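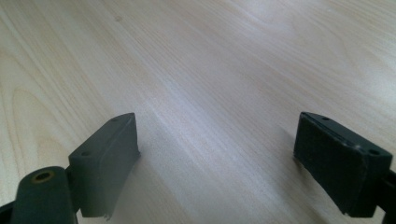 Handheld gripper, jaws open over the bench, nothing in them.

Home | Posts | Replies | Media | About

Valter Björklund
May 31, 2022

Thread on how we collect examples for the Zeltness policy. Mostly notes on the boring end of it: start states, labels, and what we throw out.

Every episode begins with the jaws fully open and the table in view between them. The trainer reads gripper width as part of the state, so a half-closed start teaches the policy that half closed is a normal place to begin. We had a batch like that in March. Dropped all of it.

We also record episodes with no object at all. Open jaws, bare wood, a slow sweep, stop. The correct action is to keep the jaws open. Without these, the first Zeltness checkpoint closed on wood grain, mostly on the pale glossy patches where the light hits the top.

Current mix is 4000 episodes. One in 20 is an empty-table episode. Huguette Gilbert wanted one in 40, and we ran both. At one in 40 the false closes came back under side lighting. At one in 20 they were rare enough to go through by hand.

On lighting: we leave the glare in. Capucine Marchal tried a matte cloth over the bench for a week and the validation loss looked great. Then we moved to the Aubert bench, which has a lacquered top, and the policy hesitated over every reflection. The cloth is in a drawer.

Finger wear. The lower edges of these fingers are a bit ragged. We keep using them until the pads slip. Changing both fingers mid-batch shifts the silhouette in the wrist view, so a swap now forces a new batch ID. If you pull our data, split on batch ID before you split on anything else.

Operator instructions fit on one card. Open fully. Hold still until the tone. Approach at normal speed. Close once. Lift. Place. Open fully. If you fumble, finish the episode and mark it as a fumble. Do not restart in the middle.

Fumbles stay in the set with their own label. Ludivine Mallet trains with them masked out and I train with them in. My runs recover better after a missed grasp, hers are faster on the first try. We have not settled this.

Labels: 7 fields per episode. Operator, batch, bench, object class, light setting, outcome, free text. The free text is where the useful material ends up. "Sleeve in view" explained a whole cluster of failures that the other fields missed.

Storage moved to Vamow last month. Uploads are checked against a frame count and rejected if over 20 frames are missing. Shorter gaps get flagged and Blair Menzies looks at them.

Next is two-object starts on the same bench. Card and label schema stay as they are. I'll post the split files when the batch closes.

Last updated: after the Vamow note was corrected (frames, not seconds)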